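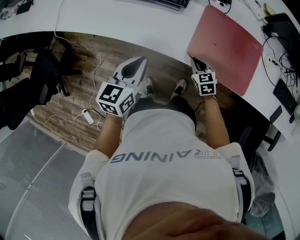 July 1, 2020
Skevenau office, big room. Notes on the curved desk.

I continue with the list which I began in March and which was left half done. The question is still the same: how to make normal working places on a desk that has no straight front edge. The Cava desk looks nice when you enter, but everything we own is made for a rectangle. A keyboard put parallel to the monitor is not parallel to the edge, and then the arms are resting at different depths. Tùng Nông says that one gets used to it. I did not get used to it.

First I tried the keyboard straight to the monitor, then turned a little to follow the curve. Turned is better for the elbows and worse for the neck, if the monitor stays where it is. So the monitor has to turn also, and for this its cables must have more length behind the desk. With the present cables I can turn it only a few degrees before the plug begins to pull. 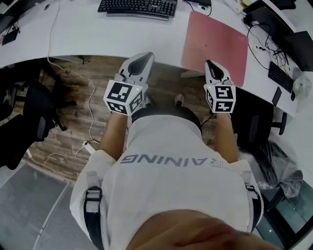

Front edge of the desk with the keyboard near the middle. The pink pad goes a little over the edge.

The pad problem is a small one but I write it down. When the flat side of a pad meets a round edge, either the corners hang over or there is a strip of bare desk in front, and the wrist lies on this strip. For now I prefer to move the pad back by 50 mm and to accept the strip. Tùng Nông would cut the pad to the shape of the desk. I asked him to wait with the scissors until we know the final place of each keyboard.

Depth of the desk: I measured only at the middle of the curve, not at the ends. To repeat. I must also write next time from which side I measured, the inner arc or the outer one, because my March number is useless without it.

Cables. This is the bigger part of the work. The legs are thin and there is nothing under the top to hold a cable, so they hang freely and catch the knees. I ordered the Wandex clips, the adhesive type, one bag of 54 pieces. The bag says to clean the surface and wait before loading. I want to begin with the monitor cables and leave the power for the second step, as the power strip has to move first.

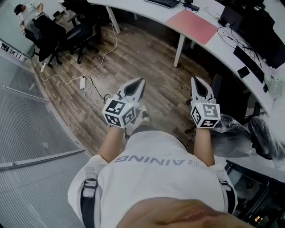 Cables under the monitor, and the white cable over the floor. Power strip is near the wall.

The line over the floor is what I like least. It crosses where people roll with the chairs, and a wheel on a cable is bad for both of them. Two possibilities:

a) Strip stays near the wall, flat cover over the cable. Fast, but it makes a bump for the chairs.
b) Strip goes under the desk top, one cable comes down along a leg. Cleaner. Needs a longer cord than we have in the drawer — I would take 300 cm so that it is not under tension.

I am for b). Tùng Nông is also for b) if he does not have to lie on the floor again.

Chairs: from Kivi. The plastic should come off before somebody adjusts the height, otherwise it gets caught in the lever. I would keep one cover for the transport of the old chair, the rest can go away.
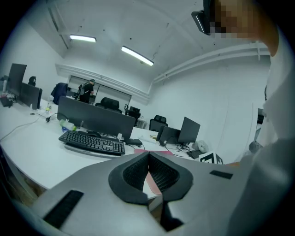 Keyboard and mouse in front of the monitor, water bottles to the left.

About bottles. I do not want to make a rule for everything, but please keep them away from the side where the cables go down. A closed cap is good, another table is better. The windowsill in the kitchen is free for this.

To do:
- longer cord, 300 cm, ask if Kivi has it, otherwise the shop downstairs
- try 9 clips on the first monitor cable and look again after the weekend
- measure depth at both ends, inner arc
- turn monitor and keyboard together and work like this for one full day
- write to Cava and ask if they make a cable tray for the curved top

Tùng Nông has the key for the drawer with the clips.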